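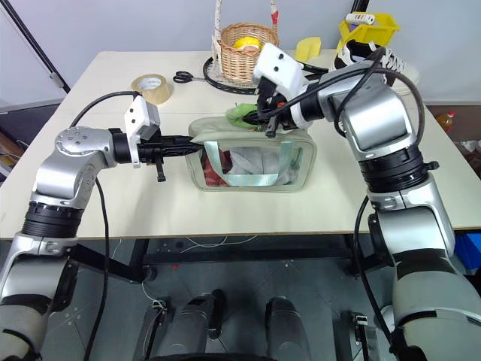 Figure 4. Fabric pouch on a white tabletop, with two robot arms.

4.2 Do soft containers change what people carry?

The claim that a soft pouch leads people to carry fewer small items than a rigid case goes back to a single trade survey, and it has been repeated so often that few authors now check it. Pirzada and Mengal did check it. They gave 200 commuters in Bedoya a fabric pouch and asked them to keep a daily list of its contents through November. The average list held 11 items. The comparison group, which used hard cases, reported much the same number.

We are not convinced that this settles the matter either way. The lists were filled in by the commuters themselves, mostly in the evening, and 3 of the coding categories overlap (a folded receipt could be "paper," "money" or "trash"). The later Pralitz mail survey drew 700 replies but asked only what people remembered carrying - a weak measure, given how poorly most of us recall the bottom of a bag. Its authors still report a "strong preference for less," a phrase their own tables do not support.

Capacity is a further problem. Earlier work treats pouch and case as equal if their outside measurements match, yet fabric stretches and a filled pouch bulges. Unless volume is measured with the container full, any difference in item counts may reflect space alone. None of the studies reviewed in this section did so, and we therefore leave them out of the pooled estimate in Section 5.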